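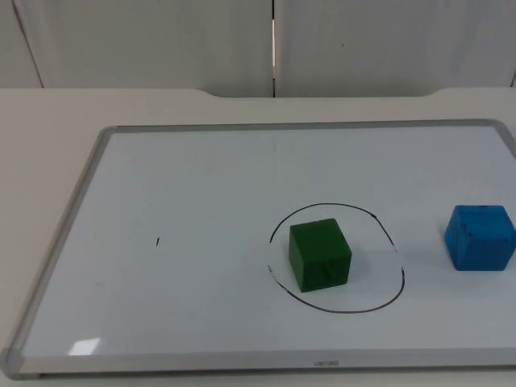

Page 7

Pallus sorting activities: progress to 31st October

The whiteboard task is now in regular use. A ring is drawn in black marker on a board laid flat on the table, and the child is asked which cube is inside it and which is outside. We use green and blue cubes. Cúc Thân ran 44 sessions between July and the end of this period, against 300 planned for the full grant.
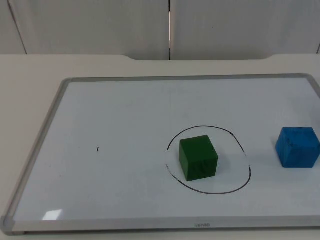 The marker line rubs away with handling, and gaps in the ring confuse the younger children. Asuka Kuroda has asked for it to be redrawn before each session. Spending on boards, pens and cubes stands at £118. Lộc Triệu will send the receipts separately. Sessions at Giáp start next, once the room booking is confirmed.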